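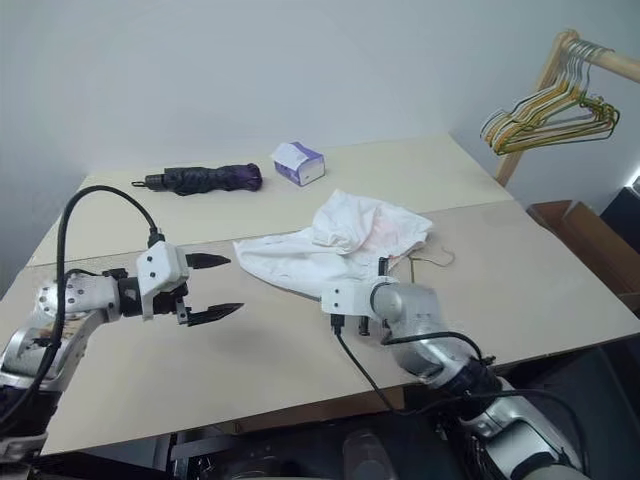 Two arms at the tabletop.

Daduron Golf Association: changes to the handicap and pace-of-play rules

The Daduron Golf Association has published its revised conditions of competition for the summer schedule. They apply to all association events from Tue 18 June, including the Lana Foursomes and the Sular Plate. Club events are not covered unless the club adopts the conditions in writing.

The main change concerns handicap limits. Entries for individual stroke play were previously accepted up to the maximum index. Each event will now carry its own limit, printed on the entry form. A player whose index rises above the limit after entries close keeps the place. A player whose index is above the limit at the time of entry will be moved to the reserve list and notified by email.

The field for the Sular Plate is capped at 100 players. If the event is oversubscribed, places go to the lowest indexes as recorded on the closing date. Ties for the last place are settled by ballot.
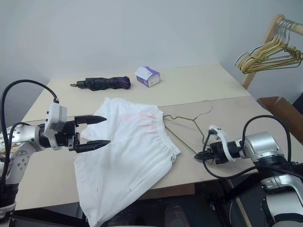 Does a nine-hole score count toward qualifying for the Sular Plate?
Only if it was returned in an association event and the player declared it before teeing off. Scores from casual rounds still go toward the handicap record in the usual way, but they are not used for qualifying.

Pace of play is the second change. Groups will be timed at the turn and at the final green. A group that is out of position at the turn receives a warning. If it is still out of position at the final green, and has finished outside the time printed on the scorecard, each player in the group receives a penalty of 2 strokes, applied to the last hole. Time lost to a ruling or a ball search within the permitted limit is deducted before any penalty is considered. Appeals must be made before the scorecard is signed.

The association reviewed 1,908 scorecards from last season before setting the new times. Rounds at Mosoti were the longest, mainly on account of the walk between the seventh green and the eighth tee.

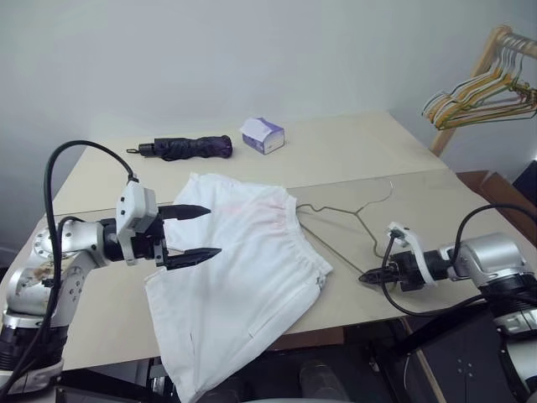 The printed time for that course has been extended by 7 minutes as a result. The other courses keep the times issued in April. Preferred lies remain available on closely mown areas when the host club posts a notice at the first tee, and the notice must be in place before the first group starts.

Scorecards in the old format may be used until stocks run out, provided the new time is written in by the starter. Clubs hosting an event should confirm their tee sheet with the association office after the draw. Entry forms for the Lana Foursomes are available from club offices, and both partners must sign.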